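Workshop notebook -- tables, cups and the lower floor

Saturday

Started at the marble table because the light is best there before noon. Plan for the day was to get through the cup list, decide which ones go into the Padby set and which go back in the cupboard, and write down what we know about the tabletop so the next person does not have to work it out again.

Tabletop first. It is the light gray one with the white veins, polished. We bought it through Flokberg with the two smaller side tables, and it has been the main work table on the lower floor ever since. It looks flat. It is not quite flat. I put the long straightedge across it in both directions and there is a low area toward the window end where a business card slides under. A mug standing there is fine, but a saucer will spin if you bump it. Marked the area on the underside with tape, so feel for the tape before you set up.

Cleaning: damp cloth, then dry cloth. No vinegar, no lemon spray. Somebody used the lemon spray in the spring and there is a dull patch the size of a palm near one corner that has not come back. I tried the polishing paste from the Omeleo kit on half of it. The half I treated looks a little better when you look at it low from the side. From above, no difference. Will do a second pass next week and leave the other half alone so we can compare.

Cups. The list in the binder was out of date. It had two glasses on it that were broken before the summer, and it did not have the small dark mugs at all. Rewrote it on the back of the same sheet. New columns are outside color, inside color, handle, holds how much to the brim, and notes. I filled the last two in with the kitchen scale and tap water, which is slow but good enough.

The tall white mug from the Subramaniam box weighs more than I expected and has a rough ring on the foot. It will scratch the marble. Put three felt dots on it, and if they come off, it moves to the wood table for good. The enamel one is chipped at the rim, so it is out. The thin glass cup with no handle is out too, too easy to knock over and we only have the one. The small dark mugs stay. They are the ones people pick up without thinking about it, and that is what we want for the Padby set.

One thing about the handles. On the list I had been writing "left" and "right" for how a cup was standing when we started, and reading back over the older pages, I can't tell whose left it was. From now on it is as seen from the long bench side. Put the tape arrow on the table if you are working from any other side and write down that you did.

Lunch 12:30. Moved the two boxes of saucers off the stairs. They should not have been there.

Afternoon was placing. The routine is the same as last time: one cup on the table, nothing else on the marble, reach, lift, set down, step back, next. The limit we set was 15 per cup before changing cups, otherwise attention goes and you start setting things down in the same place out of habit. I kept to it for the first four cups and then went over on the fifth. Crossed the extra ones out in the log. Running total in the log now stands at 3845, and the target for the set is 4000, so it is close enough that one more good day should finish it.

Notes on placing, for whoever does the next day:

Cup in the middle of the table is the easy case and we have plenty of those. We are short on cups near the long edge and on cups with the handle pointing away from the person.

Roll sleeves up. Long cuffs brush the rim on the small mugs.

Dark mugs on the light stone are easy to see. The white mug is harder when the ceiling lights are on and the stone shines. If the shine bothers you, shift the cup a hand's width and carry on -- do not start moving the table, it took three of us to get it level the last time.

The noise on the stone is worse than on wood. A mug set down fast sounds like it broke. People upstairs leaned over to check on us twice. Tried a cork mat for a few rounds and it fixed the noise, but then the cup is on cork and the rounds don't match the rest, so those are crossed out too.
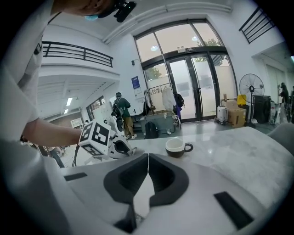 Padby, July

Small mug, brown outside and cream inside, handle to the right. Good cup for this table. It has a loop handle and the color stands out from the stone, and I would take more of these over anything else on the list. The foot is smooth, checked with a fingernail, so no felt needed.

Wiped the table down at the end and found one brown ring, coffee by the look of it, near the low area. It came off with the damp cloth. Please don't use the set cups for drinking. There is a shelf of kitchen mugs by the sink and they all have a blue dot on the bottom. If it has no dot, it is on the list and should go back dry in the padded crate.

The padded crate needs a new divider. One of the cardboard walls has gone soft and two cups were touching. I cut a temporary one from a saucer box. It is a bit short but it holds.

Money: the replacement budget for tableware is 600 for the year and we have hardly touched it. I would spend some of it on more of the small mugs in one or two other colors, and on proper saucers that fit them. The saucers we have now came with a different set and the well is too wide, so the mug slides -- you can hear it when you carry them.

To do

Second pass with the paste on the treated half of the dull patch.
Check the felt dots on the tall white mug.
Edge placings, handle away.
Order the crate dividers, and measure the crate before ordering.
Throw out the old cup list once the new one has been copied.
Ask at Flokberg whether the feet on this table adjust or whether the low area is in the stone itself.

Left the new list in the front pocket of the binder. Table is clear on the bench side, straightedge is back on its hooks.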